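Search this project Search Clear

Filtusach Bathroom Counter Notes (README)

Status: in progress, please dont cite yet
Contact: Riku Okabe (files), Duangjai Kaewsai (labels)

# What this is

Pictures plus short text notes on one small bathroom sink and the stuff that lives on it. Subject is the counter: what stands on the back ledge, what gets wiped, what gets put back and where. Started in April as part of the Filtusach tidying set. The kitchen and hallway parts have their own READMEs, go read those for drawers and shoes.

Total for this part: 100 notes, 39 of them checked by a second person. Rest are single pass. Treat single pass as draft.

# The counter

White sink, chrome faucet, toiletries along the ledge at the back. Small ledge. Everything ends up crowded on the left side of the faucet, which is where most of the notes come from. 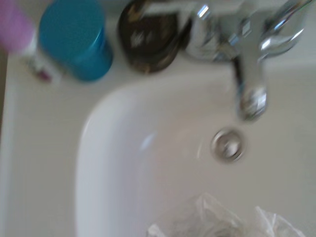

KAWAGUCHI, 2nd June

Names we use for the ledge items, left of faucet:

- `pink_bottle` - far left end. Rounded body, lavender-pink.
- `small_white` - little white thing with a reddish-purple spot. Tube? Label on something? Left as small_white on purpose. Do not rename to toothpaste, Genji did this once and we had to roll it back.
- `teal_cyl` - teal-blue cylinder, glossy round lid. Easiest to find in any picture, use it as the anchor when you write positions.
- `brown_jar` - dark brown, round, could be a tin. There's a pale design on the lid. No text readable, so the text field stays blank.

Positions are written relative to teal_cyl and the faucet. Left and right are as seen in the picture, not as you'd stand at the sink. Mixing these up was the number one labeling mistake in the first batch.

Blurry pictures stay in. If you can tell the color and the rough shape, label it. If not, `unclear` and move on. Dont guess brands.

# Files

- `notes.csv` - one row per note
- `items.csv` - item names, color, shape, free text
- `zones.csv` - ledge, basin, rim, floor
- `CHANGES.txt` - read this first if you used the old version

Columns in notes.csv: note_id, picture_id, zone, item, position, color, sure (y/n), who, comment. Comment is free text, some are in Japanese still. Takeshi is translating as he gets time.

# Zones

Ledge = flat strip behind the basin, including the back corners. Basin = the bowl down to the drain. Rim = flat top at the sides and front. Floor = anything standing next to the cabinet, so the wastebasket goes here and its contents get one item row, `paper_waste`, even when the pile is big. No counting individual tissues please.

The cabinet under the sink is not a zone. We note door color and knob once per room and thats it. Whats behind the door is out of scope for this part.
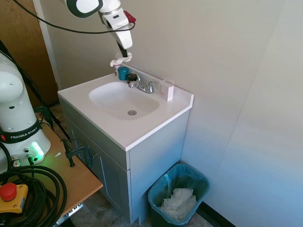 Category: Wiping and cloths

Cloth gets its own item row every time, even when it's covering something else. For this one the row is `cloth`, white, crumpled, over the back of the counter just above the teal cap. The pinkish item under it gets a row too, sure = n.

Note on naming: wide pictures use `teal_cap`, close ones use `teal_cyl`. Osamu Shibata wants them merged, Duangjai doesnt. Until thats settled keep both and leave the `same_as` field empty. Same deal for the small black round thing near the left handle. Knob, cap, who knows. It is `black_round`.

White box on the right rear corner is `box_white`. The pink printing on the side is faint, put "faint, pink" in the comment and leave text blank.

Wastebasket: dark teal, light blue bag, full of crumpled white tissues or paper towels. Since both are possible we use `paper_waste` for either one. Color of the basket goes down as `teal_dark` so it doesnt collide with the cap in searches. It did collide, for weeks.

# Wiping notes, how to write them

Short. Item, where, what state you can see. Good:

 cloth, ledge, left of faucet, crumpled, sure=y

Bad:

 cloth is cleaning the sink really well

You cant see "well" in a picture. Also dont write wet or dry unless there is water you can point to. 20 rows had "damp cloth" and all of them got changed back to plain cloth.

If an item gets lifted for wiping and set down somewhere else, that is two notes, one for each picture. No arrows, no "moved from". Use picture_id order only if CHANGES.txt says the order is good for that batch. For this batch it isnt.

# Known problems

- Bottles at the top edge lose their caps, so height is useless. Column dropped.
- Chrome picks up colors from all over. Faucet color is always `chrome`, ignore blue and gray patches.
- brown_jar shows up as `tin` in early rows. Search both.
- Some comments say "Zaltdale". That was the old name for the zone list, same thing.
- Beltus import script chokes on the Japanese comments. Save as UTF-8 and it mostly goes thru.

# To do

- second pass on the unchecked rows (Riku)
- settle teal_cap / teal_cyl
- rim zone has almost nothing in it, check if we missed stuff or if the rim is just bare
- Takeshi Ishida to finish comment translations
- Genji Amano to add the towel rail as a zone, or tell us why not

Fixes go in the tracker with the note_id in the title. Mail is fine too but Riku reads it slowly.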